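The Price of a Clean Shirt

When the laundromat on Pludis Street in Brumcombe shut its doors, the nearest coin machines were in Zellimcombe, a 30-minute bus ride if the bus came. Cirilo Contreras had been using the old place every week since he moved to town. He rents the top floor of a brick house with no washer hookup and a landlord who has said no to one twice.

"You can go a while," he says. "Then you run out of socks."

For the first month he took the bus with a hockey bag. He would leave after breakfast and be home by early afternoon, with a book read and a sandwich bought at the Zellimcombe end. Each trip cost him the fare both ways on top of the machines. After that he started washing small things in the bathtub and saving the sheets and towels for the bus.

Laundry is one of those household costs that seldom turns up in conversations about rent. A listing will mention parking and heat. Whether there is a washer in the basement, and whether it works, is often left for the viewing. Tenants in older walk-ups learn to ask, and learn to ask a second time about the dryer.

Brumcombe once had 11 laundromats, most of them within walking distance of the mill. The oldest, Ostapchuk's, opened as a hand laundry and kept its name through four owners. By the time the mill closed there were nine left. Now there are three, all on the highway side of town, where there is space to park and not much of a sidewalk.

The owners who are left give similar accounts of why. Water and gas bills climbed faster than they could raise the price of a load. Newer apartment buildings put machines in the units. The customers who remained were the ones with the least to spend, and nobody wanted to be the first to charge them another dollar.

The equipment is a problem of its own. A commercial front-loader is built to run all day for years, but when one fails the part may have to come from out of province, and a technician from farther than that. At Ostapchuk's, two of the big machines along the back wall have had paper signs taped to them since September. The current owner says the repair quote was more than the pair earned last year. 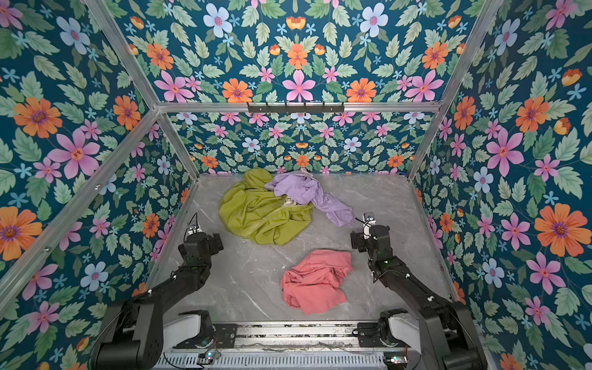
Yellow-green and lavender garments on a marble-patterned floor.

People who wash away from home sort differently from people who don't. With a machine down the hall, you can run a half load of darks and think nothing of it. When each load costs money and has to be carried, colours get mixed, and a new red shirt waits until there are enough old red things to go with it. Contreras washes nearly everything cold. He says his clothes have held up better than they used to, though he puts some of that down to the bathtub.

Drying is where he has saved the most. He strung a line across the kitchen, from the window frame to a hook over the pantry door, and it holds a week of shirts if he uses hangers. In winter the air in the apartment is so dry that cotton is ready by morning. Jeans take until the following night. Summer is slower, and he keeps a fan on the counter for the humid stretches.

Indoor drying has its own troubles. A full load gives off a fair amount of water, and in a small room with the windows closed that water ends up on the glass and in the corners. Contreras cracks the kitchen window even in January and wipes down the sill. He found mould behind a bookcase the first winter and moved the bookcase.

Other towns have tried to fill the gap. Some libraries and drop-in centres have put in a washer and dryer and take bookings by the hour. A few private operators run pickup services, priced by the pound, with a minimum order that suits a family of four better than a man with a hockey bag. Zellimcombe has one of these. Its van comes to Brumcombe only if there are enough orders to pay for the gas.

The old Pludis Street unit was still vacant on May 2, 2018, with the folding tables visible through the window and the price list on the wall. A wash was $2.75. The lease sign lists the drains and the heavy wiring as selling points, and there has been interest from a bakery and from a dog groomer.

Contreras walks past it on his way to work. He has thought about buying one of the small portable washers that hook up to a kitchen tap, and he has measured the space beside the fridge. His lease doesn't mention them. He hasn't asked, and for the time being he still takes the sheets on the bus every third week.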